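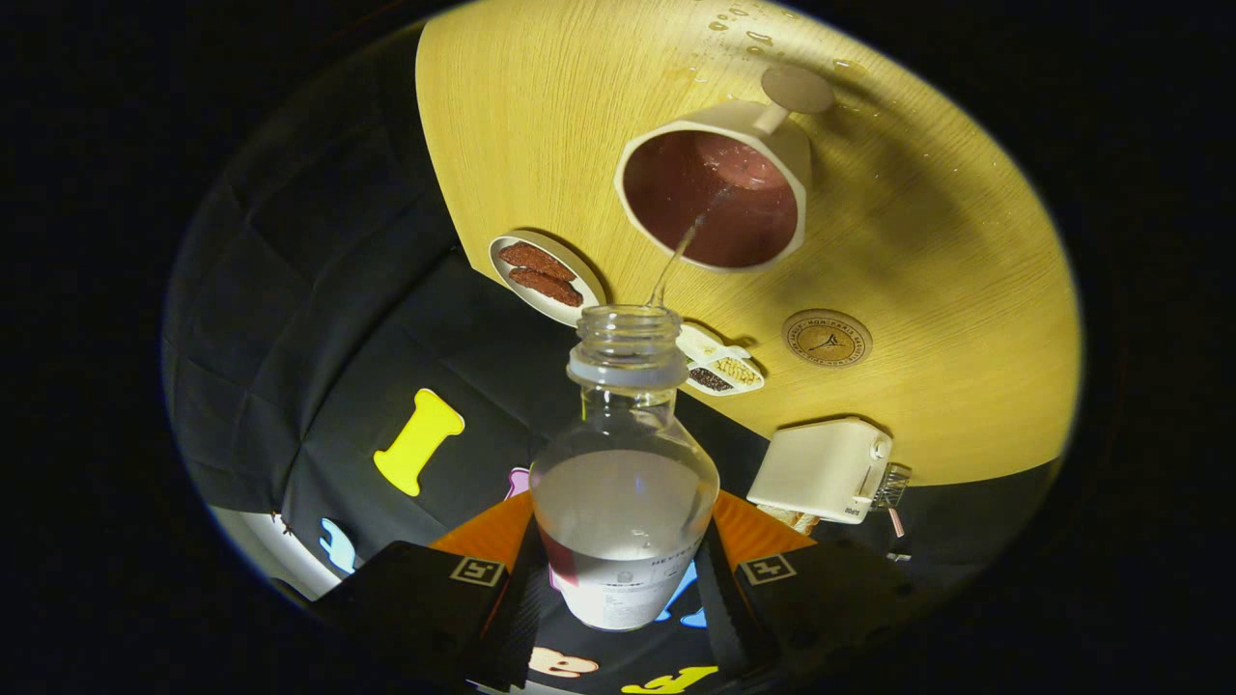

Search this manual
Enter keyword or part number
Go

Tinton Estate: Owner's Handbook
Section 6: Changing a road wheel
22 Jul 2020, by Usa Somboon

This section applies to all Tinton Estate models supplied with the Amitz spare wheel kit. Vehicles fitted with the Urenum sealant kit have no spare wheel; see Section 7.

6.1 Before you start

Park on firm, level ground, well clear of traffic. Switch on the hazard lights. Apply the parking brake and select P (automatic) or first gear (manual). All passengers must leave the vehicle.

CAUTION: Never place any part of your body under a vehicle supported only by the jack.

The jack, wheel brace and towing eye are stored under the boot floor. Lift the floor by its strap and hook the strap over the boot seal. On vehicles with the Kokkinos tow bar, the electrical socket must be folded away first or the tray will not clear it.

6.2 Removing the wheel

1. Chock the wheel diagonally opposite the one to be changed.
2. Pull off the wheel trim, if fitted. Alloy wheels have a centre cap only, which stays in place.
3. Loosen each wheel bolt by half a turn. Do not remove any bolt yet. The locking bolt needs the adaptor kept in the glovebox.
4. Find the jacking point nearest the wheel. Each is marked by a notch in the sill.
5. Place the jack head in the notch and turn the handle clockwise until the tyre is just clear of the ground.
6. Remove the bolts and lift the wheel away. Lay it flat, outer face upwards.

NOTE: If the wheel sticks to the hub, refit two bolts loosely and push the tyre firmly at the top and bottom by hand. Do not strike the wheel with the brace.

6.3 Fitting the spare

1. Wipe the hub face with a dry cloth. Do not grease the bolts.
2. Lift the spare on to the hub and fit the top bolt first.
3. Fit the remaining bolts finger tight.
4. Lower the vehicle and remove the jack.
5. Tighten the bolts in a diagonal sequence.
6. Have the bolts checked with a torque wrench as soon as possible.

CAUTION: The spare is narrower than the standard wheel. Do not use snow chains on it, and do not fit more than one at a time.

The spare carries part number 243. The locking bolt adaptor is part number 599; quote the code stamped on its rim when ordering.

Next: Section 7, Sealant kit

This site uses cookies to remember your model and language. Accept | Manage settings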